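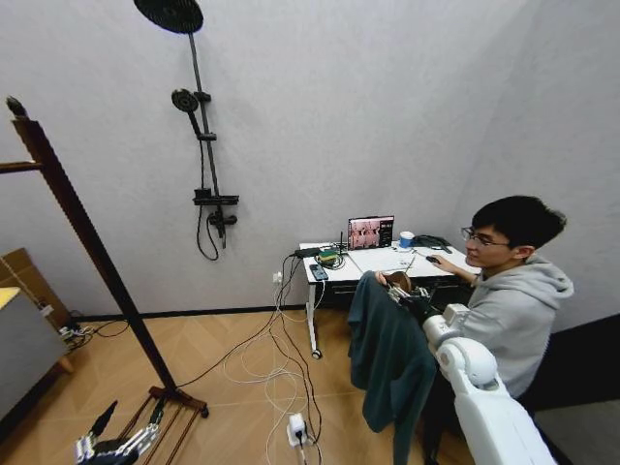
Black shower set on a light grey wall, white desk off to the right.

I finally got myself to the Kanix bottling plant in Granbridge for the March open day, and I came home with far too much soda (no regrets!). They make Garba there, the ginger one my grandparents always kept in the garage, plus a lemon one I'd never seen in a store.

Our tour had 30 people and started in the syrup room, where the smell of ginger hits you right in the back of the throat. Then up some metal stairs to watch the filling line — 700 bottles a minute, and so loud we all had to wear earplugs. I could have stood there all afternoon.

The old delivery ledgers were my favorite part, though. One page had an order for 3268 bottles going out to Sunville, all for one county fair, and the paper is almost 100 years old. Tasting was at the end, in little paper cups. Get the lemon one if they still have it, and park behind the plant, the front lot fills up by ten.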